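实验记录　Letov 项目　衣物取放子课题
日期：9月1日
记录地点：Asfaw 实验室，洗衣机工位

一、本次工作内容

按照子课题计划，本次对“衣物所在位置”的逐帧判别方法进行离线核对。判别结果分为筒内、夹持中、篮内、不可判四类，供 Letov 策略网络作为辅助监督使用。原有做法由机械臂关节状态和夹爪开度推断衣物位置，二月份的核对已表明该做法在夹空时会给出错误标签，策略随后学到在衣物未被夹住的情况下直接转向篮筐。本次改为以图像为准，关节状态仅作参考。

数据由 Sarus 工具导出，共3022帧。剔除时间戳不连续的部分后保留3000帧，用于判别网络的训练与核对。剔除帧未删除，仍存于原目录，文件名未改动，后续如需追溯可直接调取。

二、标注规则

标注分2轮进行。第一轮只看单帧，标注人员不得参考前后帧；第二轮允许查看前后各8帧，再给出最终标签。两轮标签分别保存，不得互相覆盖。设置第一轮的目的，在于掌握单帧图像本身能够支持多少判断，避免把时序信息带来的结论误记为单帧方法的结果。

手腕视角下，筒口附近衣物按以下口径处理：衣物任何部分在筒内可见，且未见夹爪与其接触的，记为筒内；衣物跨越密封圈下沿的，第一轮一律记为不可判，留待第二轮处理。
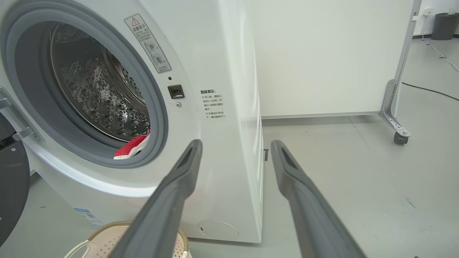 图1　手腕视角，红白色衣物位于滚筒底部，第一轮标签：筒内。

上图属于判别较为稳定的一类。滚筒内壁为金属，冲压纹理有反光，红色部分与内壁对比明显，判别网络在同类帧上的输出与人工标签基本一致。需要注意的是篮筐的处理：该视角只能看到篮筐上沿及部分侧面，篮底是否有衣物无从得知。因此手腕视角下的“筒内”仅说明筒内有衣物，不得据此推定篮内为空。原规则第三条写作“筒内与篮内互斥”，在多件衣物的任务中不成立，现予以修订，改为两个独立的二值标签。

三、第二视角的引入

针对篮内状态无法由手腕视角确认的问题，本次加入双臂同时入画的另一路图像。两路图像分别编码，在判别层之前拼接，其余网络结构及训练步数与原配置保持一致，以便对照。

对照共设三组：仅手腕视角、仅第二视角、两路合并。初步结果如下。
仅手腕视角：筒内判别较好，篮内判别差，错误集中在篮筐只露出边沿的帧。
仅第二视角：篮内判别明显改善；舱门打开后，门框与玻璃占去较大区域，筒内判别不如手腕视角。
两路合并：筒内、篮内两项均不低于各自单路的较好者。夹持中一项改善有限，原因尚未查明。

以上结论基于同一工位、同一台洗衣机的数据，暂不外推至其他机型。训练随机种子尚未更换复跑，各组之间的细小差异暂不作为依据。

四、玻璃门反光的影响

核对过程中发现，仅第二视角组存在一类成批出现的误判：网络将门玻璃上的偏红色调判为筒内衣物。此类帧的人工标签为篮内，第二轮复核后维持不变。对网络的响应区域作遮挡检查，遮去玻璃下缘附近区域后，筒内一项的输出即下降，可以认定反光为主要来源。
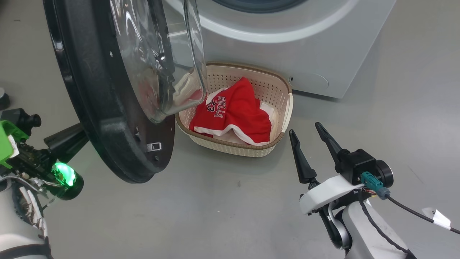

对此，Benov 方面在内部讨论中提出了不同看法，认为单靠遮挡检查尚不足以定论：遮挡块本身改变了图像的亮度分布，输出下降可能有一部分由此引起；建议另取一件非红色衣物，在相同光照下重复，如误判随颜色消失，再将反光列为主要来源。该意见同时提出，篮内红色球衣上的字样对比强，网络有可能以字样代替衣物轮廓作为篮内的判据，换用无字样衣物后应一并核对。

上述意见予以采纳。第四节中“可以认定”一句保留原文，在正式报告中改为“初步判断”，待补充实验完成后再行确定。

五、遗留问题

1. 两路图像的时间对齐目前按最近时间戳取帧。夹爪快速移动时，两路之间可能存在偏差，夹持中一项改善有限是否与此有关，需单独检查。
2. 第一轮标注中“不可判”的使用尺度不统一，部分标注人员对跨越密封圈下沿的衣物仍记为筒内。规则文本应补充图例，并对相关帧重新标注。
3. Sarus 导出时默认对图像作自动亮度拉伸，本批数据已关闭该选项，早先数据是否关闭，需查导出日志确认。未确认之前，新旧数据不得混合训练。
4. 舱门开合角度未作记录。第二视角下门框的遮挡范围与该角度直接相关，后续采集应在任务开始时登记。

六、后续安排

先完成时间对齐检查，再进行换衣物的补充实验。补充实验沿用本次的标注规则和三组对照，增加非红色、无字样衣物各一件，篮筐位置不作调整。两路合并组的权重已存入 Letov 项目目录，标记为“未定稿”，其他子课题如需调用，应先核对所用标签是否为修订后的二值形式。第一轮标签与第二轮标签的差异表随本记录一并归档。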